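**Ticket 1045: Kitchen smell, level 2, Moritz building**
Status: Closed (reopened, closed again, see below)
Logged by: Czesław Bednarek, Facilities
Priority: Low, then High, then "please just make it stop"

## Reported problem

Staff on level 2 say the kitchenette smells. Descriptions received so far, in order of arrival: "eggy", "like a pond", "like my brother's ute", and "fine, I can't smell anything", the last from the gentleman who heats mackerel at 11:30.

Smell is worst first thing in the morning and eases off by lunch, when it gets some competition.

## First visit, 8:10 am

Got a good lungful at the door. Checked the fridge before anything else because it is always the fridge. Found one yoghurt from a previous management structure and half a lime. Removed both. Wiped the door seals with bicarb and warm water.

Closed ticket with the note "was the fridge".

## Reopened, 8:25 am the next morning

It was not the fridge.

Reporter attached a comment that I will paraphrase as disappointed. Took it on the chin and started again, properly this time, in the order I should have used to begin with:

1. **Dishwasher.** Pulled the filter. Grim, but grim in the normal way. Rinsed it, ran an empty hot cycle with a cup of white vinegar on the top rack. Smell unchanged by morning.
2. **Microwave.** Clean. Somebody loves that microwave. Whoever you are, come and work for me.
3. **Bin.** Emptied nightly by the cleaners, so I had been giving it the benefit of the doubt. Took the liner out and had a sniff. Not blameless. Washed the inner bucket in the cleaner's sink with detergent, dried it, then went round the rim and the outer shell with a cloth, paying attention to the lip where the liner folds over and tea drips collect.
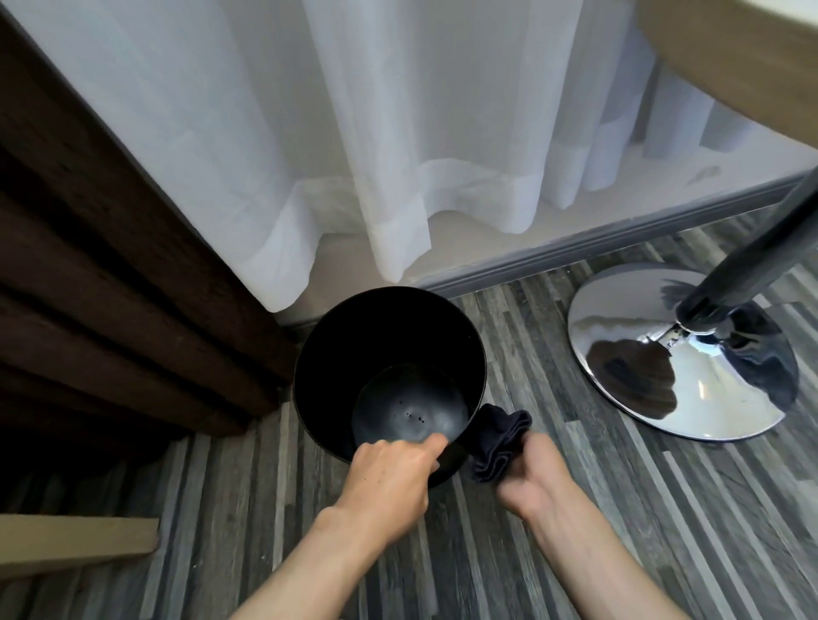

4. **Sink waste.** Ran the tap for 60 seconds and leaned in. Found our culprit, or at least his cousin. Gurgle on draining, and a puff of pond straight afterwards. "Like a pond" gets a free coffee for accuracy.
5. **Floor waste under the bench.** Needed a torch and a knee pad. Grate dry, trap dry. Poured in a jug of water and listened to it go down a long way.

## Diagnosis

Two faults pretending to be one.

The floor waste trap had dried out. A trap only works while there's water sitting in the bend, and that one hadn't seen a drop since the kitchenette was refitted and the mop sink moved down the hall. With nothing in the bend, the drain was breathing straight into the room. Overnight the air con goes off, the air sits still, and the 8 am crowd walks into it.

The sink waste was partly blocked with coffee grounds. I know they're coffee grounds because I've met them. The sign above the sink says NO GROUNDS DOWN SINK in letters you could read from the car park. The sign is laminated and everything.

## Fix

- Refilled the floor trap with two litres of water and a splash of cooking oil on top to slow the evaporation. Old trick, works well, looks odd if someone catches you at it.
- Took the S-bend off the sink, bucket underneath (ask me about the time I forgot the bucket). Cleared it into the bucket, scrubbed it, new washer on one side where the old one had gone flat.
- Ran both taps, no gurgle, no drips at either joint.
- Asked Vurkico for a quote on a self-sealing insert for the floor waste. Their rep wanted to know the diameter, the brand and the installation year of the drain. Gave him the diameter.

## Comments

**Kalinowski (Accounts):** Can confirm no smell this morning. Can we also look at the hum?

**CB:** What hum?

**Kalinowski:** The one you can hear when there's no smell to distract you.

**CB:** New ticket please.

**Asow (Reception):** The kitchen now smells faintly of chips.

**CB:** That will be the vinegar from the dishwasher. It will pass. Plenty of people would pay for it.

**Kalinowski:** Is the insert going to cost us anything? I have $40 left in the sundries line until May.

**CB:** Then I suggest we keep going with the jug.

## Follow-up

- Jug of water down the floor waste once a fortnight. Added to my calendar and written inside the cupboard door, for when I'm on leave.
- Cleaners asked to lift the inner bucket out and wash it weekly. They said they'd been asking for a second liner size for the same reason, and fair enough, it's ordered.
- Sink strainer fitted. It will catch grounds provided it's not removed for being "annoying". Spare strainer is in my drawer, and there's another spare behind that one.
- Insert on hold pending funds.
- Hum: see new ticket, when somebody logs it.

Checked again at 8:05 am, door shut all night, air con off. Nothing but mackerel.

Closing.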